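Drain hose routing, second attempt

The laundry closet in the Ellport apartment has a standpipe that ends lower than I would like. The previous washer tolerated it. The new one, a Villa front loader, did not. It would fill, stop, fill again and throw a drain fault a few minutes into the first wash. I spent most of a Monday evening assuming the pump was bad and had the filter out twice before I went back to the hose.

The fault was siphoning. A washer drain hose has to rise above the water level in the tub before it turns down into the standpipe. If it doesn't, water leaves by gravity as fast as the inlet valve supplies it. The control board sees a level that never settles and gives up. A hose pushed too far down the pipe does the same thing, and so does one taped airtight at the top, where no air can get in to break the siphon. I had all three conditions to some degree.

The first repair was to pull the hose back so that only a short length sat inside the pipe and remove the tape. That stopped the fault on small loads. On a full load it came back, though only during the rinse.

The second repair was the high loop. I ran the hose up the back wall, over a bracket, and down into the standpipe from above. The bracket is a plastic U-shaped guide of the kind usually packed with the machine. Mine was missing, so I bought one made by Mutel. It holds the bend at a fixed radius, and corrugated hose left to find its own bend will kink at the tightest point. A kink gives you the opposite problem, slow draining and a pump that runs hot.
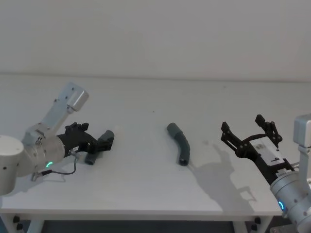 Orysia Kravets wrote in to say that she would have skipped the bracket and fitted an inline anti-siphon valve, having had one on her own machine for 9 years without touching it. She also pointed out that the guide does nothing if the hose can slide through it, and asked what was holding mine in place.

Both points are fair. The hose is held by a single cable tie through the slot in the guide, snug but not tight enough to deform the wall of the hose. A second tie goes around the supply line shutoff bracket. I don't like using plumbing as an anchor and will move that one to a screw in the stud when I next have the machine out. As for the valve, I considered it. It adds two clamped joints in a place I can't see, and lint is hard on anything with a flap in it. If the loop had failed I would have bought one.

Some notes on the rest of the job, for whoever has this closet after me.

The hose that came with the washer was 60 inches long, which reaches the standpipe directly but does not reach it by way of a loop. I replaced it outright. Extension kits work, but the coupler is usually a smaller bore than the hose on either side, and the pump has to push through it every cycle.

Worm-drive clamps at the machine end are fine. Tighten, run a drain cycle, then tighten again. The rubber cuff takes a set once warm water has been through it, and mine took another half turn.

The floor of the closet slopes toward the door. I leveled the machine front to back first and side to side second, then locked the feet. A washer that walks will pull on the hose and undo all of the above. Spin on this one is 1,400 at the top setting, and I keep it at the middle one.

Total cost was $14 for the guide and ties, plus the hose. Roksolana Kuzmenko lent me a moisture alarm from Zuvus, a small puck that sits on the floor and shrieks when its contacts get wet. It has been under the machine since the repair and has gone off once, when I spilled the mop bucket.

The machine has now run through full loads on cotton and on quick wash with no drain fault. The rinse fills once and holds. There is still a gurgle at the end of the final spin, as the last of the water goes over the top of the loop and air follows it down. The manual lists this as normal.

Next is the dryer duct, which has one elbow too many and is held together with the wrong kind of tape.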